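The Good Saucepan

by Sanne Hoekstra

By the time Dilani found the box marked KITCHEN, she had already opened the two boxes marked KITCHEN that were full of winter coats. Her mother had packed those. Her mother believed that any box was improved by a coat, and there was no arguing with her about it over the phone, especially when she was so pleased with herself for having remembered tape.

The new apartment was on the second floor above a shop that had sold lamps and now sold nothing, and it smelled of floor soap and somebody else's onions. Dilani liked it already. She liked the long window on the stairs and the way the radiator knocked, and she even liked the number on the door, 1443, though the building had only two floors and not a soul she asked could explain where a number like that had come from.

Ye-rin came up at noon with soup in a jar and her sleeves already rolled.

"Where do you want me?" she said.

"Anywhere there isn't a coat."

They had shared a kitchen for four years, back on Jaunzems Street, and in all that time they had never once agreed on where the cups should go. Ye-rin wanted them by the sink. Dilani wanted them by the kettle, because what was a cup for, if you had to carry it all the way across the room before it was any use to you? They had gone back and forth so often (moving them at night, sometimes, like thieves) that when Ye-rin got married and left, Dilani kept hers by the sink for a whole winter and told herself it was habit.

So now they unwrapped things together and talked about everything else. They talked about Marijke downstairs, who had already been up to ask whether Dilani played the trumpet and had seemed a little let down to hear that she didn't. They talked about Ye-rin's new job, and the bus she took to it, and a man on the bus who ate a whole cucumber every morning as though it were a banana. The newspaper piled up around their feet, and every so often one of them would stop to read a piece of it out loud – a recipe, half a crossword, the weather in a town neither of them had been to.

"You kept the pan," Ye-rin said.

She had it in both hands, lid and all. It was the one they had bought together the first week, when neither of them owned anything but forks, and it had done for rice and eggs and noodles and once, when they both had the flu, for nothing but ginger and hot water for days on end.

"Of course I kept the pan."

"I thought you'd have gotten a bigger one."

"What would I do with a bigger one?" said Dilani. "It's only me."

She hadn't meant it to come out sounding like anything, but Ye-rin looked at her for a moment, and then put the pan down on the white table, quite carefully, in front of the gray curtain, and reached back into the box. Out came more newspaper, and then the plates, and the little bowls. 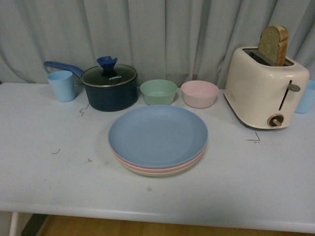 The pink bowl was always Ye-rin's.

"You only need one bowl, then," said Ye-rin, holding the pink one up against the light. "If it's only you."

"Put that back."

"I could take it home with me."

"You could leave it here," said Dilani, "and come and eat out of it."

Ye-rin thought this over for longer than it deserved. Then she set the bowl down beside the green one, went to find the jar of soup, and asked, in the most ordinary voice in the world, where the cups were going to live.

"By the sink," said Dilani.

"I was going to say the kettle."

Downstairs Marijke had put her radio on, and it was something with a trumpet in it. Dilani lit the stove.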